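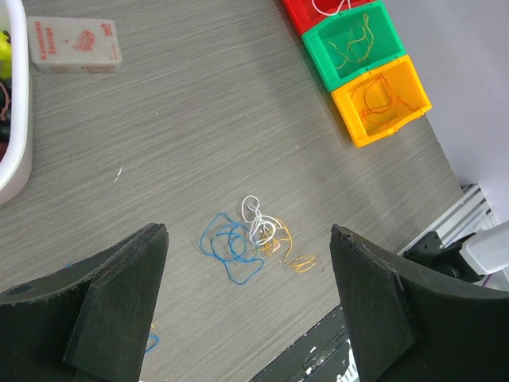
Blue, white and yellow-orange string between the fingertips, Durport bench

Hello all, thread time! I promised back in August that I'd write up the two controllers we've been swapping in and out on the string job, and then I kept putting it off, so please put the kettle on and bear with me.

The two are the Hviid and the Turska. Same arms, same fingers, same string, only the controller changes. The job is to pick a colour out of the tangle and drop it in a bin, and I still think string is the meanest thing you can ask a gripper to hold.

The Hviid is the one I learned on, so I'm fond of it. It closes slowly and softly, and you feel you could hand it a teabag. Trouble is, the slow close gives a thin strand plenty of time to slide along the finger.

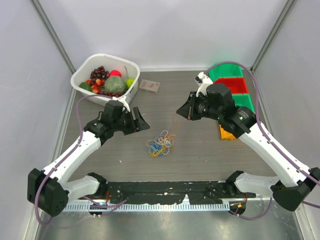
Can you run both arms from one controller?

Either controller will run the pair, but the Turska needs a second licence for the second arm and the Hviid doesn't.

Turska next. It's much quicker on the close, and the first morning I thought it was going to be far too rough. Sugeng talked me into turning the grip force down to 22 per cent and leaving the speed alone, and after that we got along nicely. 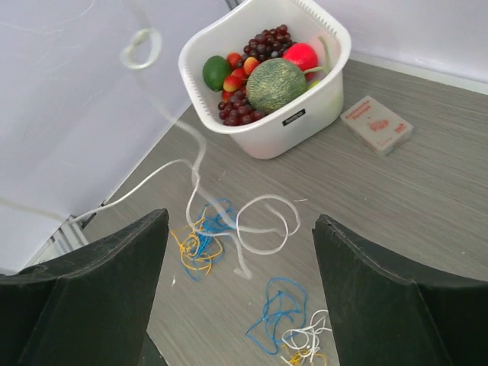 Rattana Tanasarn
Test technician, Durport

Numbers, for those who like them (hello Arnar). We did 452 tries, split evenly between the controllers. Of the misses on the Turska side, nearly all were two colours coming up together. The Hviid mostly came up with nothing at all, which I find easier to forgive but slower to fix – you have to open, lift, look again and go back down.

One more thing about the fingers. The tips on ours are pretty scuffed by now and I've left them that way for both halves, so nobody can tell me one controller had the nicer pair. I do have new ones in the drawer. They'll go on for the next round.

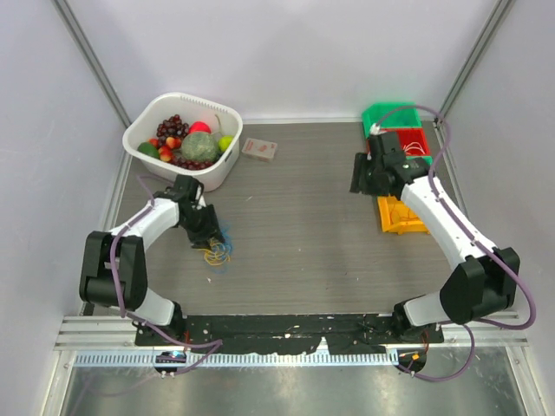 Rattana Tanasarn

Small tangles like the yellow and blue one are where I'd pick the Hviid every time. It just settles onto them. For a long loose loop, give me the Turska, where the quick close matters a lot more than a gentle one.

Anathi asked about the wrist cameras. I used the same exposure throughout, and white string gave me more bother than blue with either controller. Still fiddling with that, so if you've got settings you like for pale cord on a grey table, please send them along!

Next up is the Forarbridge bench with the new fingertips. Ingvar has the Turska until then, so be nice to him if you need it.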